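PERKARI ROBOTICS CLUB
Minutes of the meeting held on 10/8/21

Chair: Savvas Politis
Minutes: Deisy Nina
Apologies were received from the Otness team.

1. Minutes of the previous meeting
The minutes were agreed without change and signed by the Chair.

2. Kitchen task
Members reviewed the set task for the December round of the Zurkero Cup, in which fruit must be moved from a refrigerator to a basket on a table. The Chair reported that the rules now allow 200 seconds for each attempt, and that a fruit dropped on the floor may not be picked up again.

The approach to the red fruit at the lower left corner of the upper compartment was discussed at length. It was noted that the fruit lies close to the side of the opening and that the hand has to come in at an angle, with its fingers kept together, before closing. The yellow basket is to stay near the right edge of the table.
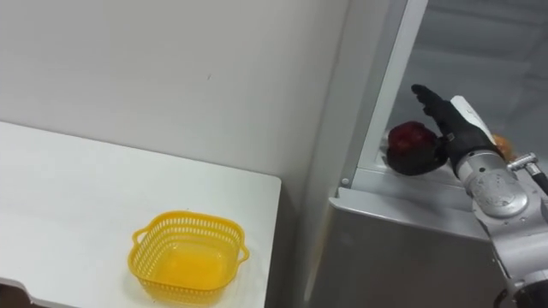

3. Wrist and cable
Deisy Nina asked that the cable at the wrist be checked before every session and the result entered in the log book. Agreed. A spare is to be ordered from Dönmez.
Action: D. Nina

4. Accounts
The balance stood at 545 after payment of the entry fee of 301. The cost of the spare cable will be met from the repairs fund.

5. Membership
The club has 16 members. Two applications were accepted. New members must complete the safety session before using the arm.
Action: S. Politis

6. Any other business
Members were reminded to return borrowed tools to the cupboard and to sign for them. The request for a second practice table was held over to the next meeting.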